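FOR IMMEDIATE RELEASE – April 29, 2022

**Two-arm drawing cell "Alima" comes out of the Cliser shared workshop**

Members of the Cliser workshop have a two-arm robot cell up on its frame and will show it at open bench night in May. Name is Alima. Build took 16 weeks, evenings mostly, on parts members paid for themselves.

Berenice Medrano did the frame and wiring. Macario Zepeda writes the software, still in progress. Goal is simple – pick up a stylus, draw on a tablet, put it back.

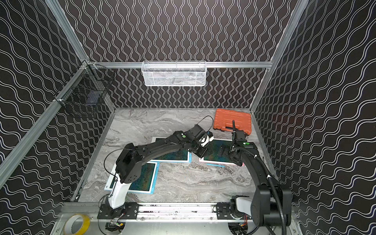 Alima runs on a budget of what's in the parts bin plus 80 dollars a month. Extrusion came from Bastero, a local shop that was clearing out offcuts. Both arms share one base rail across the front, tablets go on the marbled floor between the walls, and the wire baskets up top are for storage so the floor stays clear. Wiring under the bases gets tidied next, Medrano says.

"Drawing a straight line is harder then it sounds," said Zepeda. "Curves we'll talk about in May."

Room for 10 visitors at a time. Parts list and drawings free to anyone who asks at the desk, Aguirre Street entrance.

Contact: Berenice Medrano, Cliser workshop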